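작업 노트 2023. 5. 8.

Stelell 쪽 감미료 시제품(분말, 스테비아 아님, 나한과 추출물 기반) 두 번째 로트. 공급사 자료에는 설탕 대비 감미도 418배라고 적혀 있는데 기준 농도가 없다. 몇 퍼센트 자당액과 비교했는지 모르면 쓸모없는 숫자다. March 로트 때도 같은 걸 물었고 답은 브로슈어 한 장이었음.

오늘 한 것: 원액 1511 mg을 3000 mL 정제수에 녹여 냉음료 베이스로 맛봄. 단맛이 늦게 올라오고 오래 남는다. Yuzhen Gu는 끝에 감초 맛이 난다고 했고 나는 금속 쪽에 가깝다고 적었다. 둘 다 라벨을 보고 마셨으니 이 평가는 믿지 말 것.

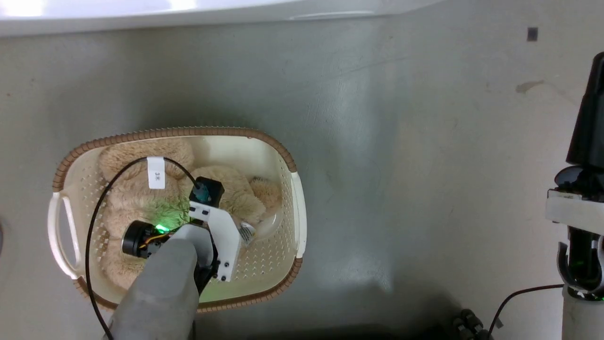

바구니 안의 베이지색 털 인형. 흰 태그 달린 채.

62도에서 녹인 것과 상온에서 녹인 것을 나란히 두었는데 차이를 못 느꼈다. Dosurik 자료는 "열에 안정"이라고만 한다. 몇 도에서 몇 분인지는 없음. 우유에 넣으면 뒷맛이 가려지긴 하는데 우유가 가린 건지 농도가 낮아진 건지 구분이 안 된다. 희석 배수를 맞춰서 다시 해야 함.

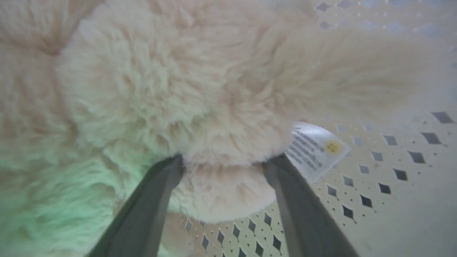
그리고 에리스리톨을 섞었는지 아직 모른다. 입안이 살짝 시원한 느낌이 있어서 의심 중. Ikechukwu Balogun에게 HPLC 자리 부탁해 둠. Tramton 성분표에는 "천연 유래 부형제"라고만 나오는데 그게 뭔지 안 쓰는 이유를 좋게 봐주기 어렵다. 섞었다면 감미도 숫자도 순수 추출물 기준으로 적은 것일 테고, 우리가 받은 분말과는 상관없는 값이 된다.

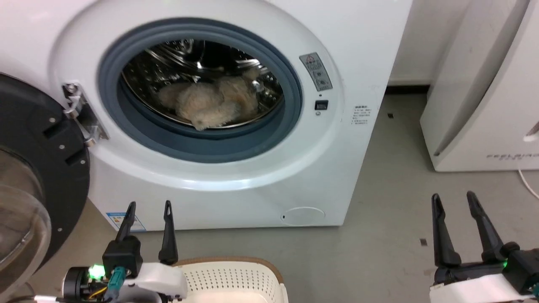 혈당 관련 문구는 이번 보고서에서 전부 뺀다. Ekwueme 담당자가 넣어 달라고 했지만 우리가 측정한 적이 없다. 인용하라고 준 글도 제조사 블로그였음.

다음에 할 일
- 5% 자당액 기준으로 삼점검사, 라벨 가리고
- 용해 온도별 시료 재준비, 희석 배수 통일
- 부형제 이름을 서면으로 다시 요청
- 남은 분말은 건조기에. 뚜껑 열어둔 병은 벌써 뭉치기 시작했다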